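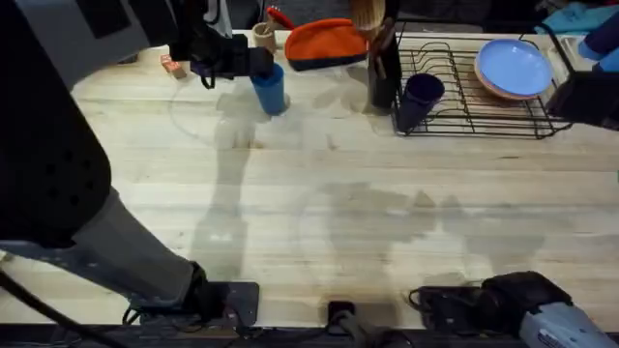

How much of a shared kitchen counter should be kept for things that nobody has put away yet?

Less than most groups leave for it. In our trial a strip along the back edge was enough, as long as every item in it had a fixed neighbor and the front of the counter stayed free for work.

Shared Counter Project: Final Report
Household Systems, Project Group Pomare
Written up by Chia-jung Mok

1. Background

Our group was asked to choose a small household problem and improve it without buying furniture. We chose the wooden counter in the practice kitchen. It is used for drying dishes, for craft work and for a children's reading activity that uses wooden alphabet blocks. Things from all three uses end up in the same spot, and people start work by pushing them to one side.

The course limit was a budget of 700 and a written plan of no more than 16 rules. We spent nothing, because everything we needed was already in the kitchen. Our first plan used all the rules it was allowed. The final plan has five.

2. Method

We sorted the items by who needs them and how often. Cups and cooking utensils are used every day. The blocks come out for one activity and should go back into a box afterward. The fabric pouch belongs to neither group, and we argued about it more than anything else.

We then tried two layouts. In Layout A, which we called Skulden, everything was grouped by material, so wood went with wood and plastic with plastic. In Layout B, called Famer, things were grouped by the job they do. Each layout was left in place for a week and we wrote down complaints on a sheet by the door.
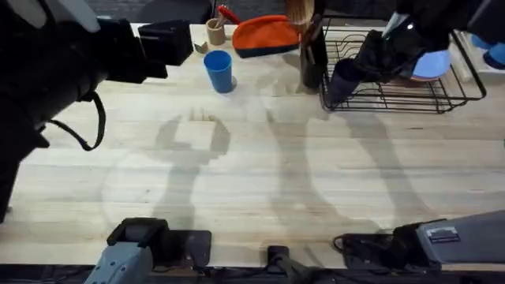
Layout A was tidy to look at and annoying to use. Wooden blocks and wooden utensils landed together because they were both wood, and someone looking for a spoon had to move the letters first. Layout B took longer to explain but drew fewer complaints. The main one was that the tall utensil holder made it harder to reach things behind it, so we kept it at the end of the dish rack and left the space in front of it open.

3. The blocks

The blocks were the hardest part. They are small, they roll off the pile when somebody puts them down in a hurry, and a missing letter is not noticed until the next activity. Our first rule was that they had to be put away in alphabetical order. People ignored it within a day.

The second version said only that all blocks go in one box with a lid, in any order. This worked better. We also asked that they be gathered from the open part of the counter before the cups and utensils are touched — otherwise they get pushed in behind the small round cup and stay there.
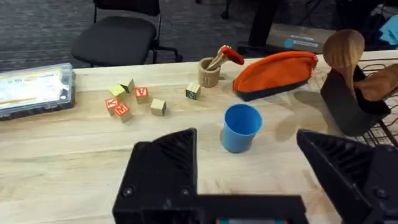
Figure 1. Alphabet blocks on the counter, with the wooden utensil cup behind them.

4. The back row

The back row holds the items that are used often but not constantly: the blue cup, the small cup of utensils, the pouch and the tall black utensil holder. The dish rack takes up the right end. We thought about moving the rack to the other side of the room, but then wet dishes would have to be carried across the floor.

The pouch was finally given a place between the blue cup and the tall holder. It is soft, so it can be squeezed over when space is short, and its orange color makes it easy to find. Two members of the group would still prefer a hook on the wall.
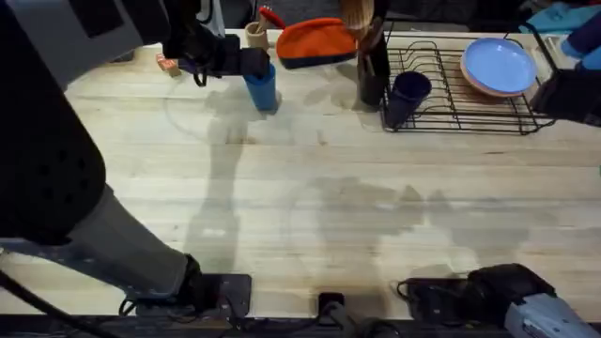
Figure 2. The back row: blue cup, pouch, utensil holder and dish rack.

5. Final rules

Blocks go in the lidded box, in any order.
Long utensils go in the tall holder, thin ones in the small cup.
The pouch stays in the back row.
Cups may dry in the rack but should be put away the same evening.
Nothing is stored on the front half of the counter.

6. Remaining problems

The cup rule is the weakest. Cups were often left in the rack overnight, and we did not find a wording that changed this. We also did not test the plan with a larger group, and one kitchen is not much to go on. We would like to repeat Layout B in February with the blocks stored in a different room.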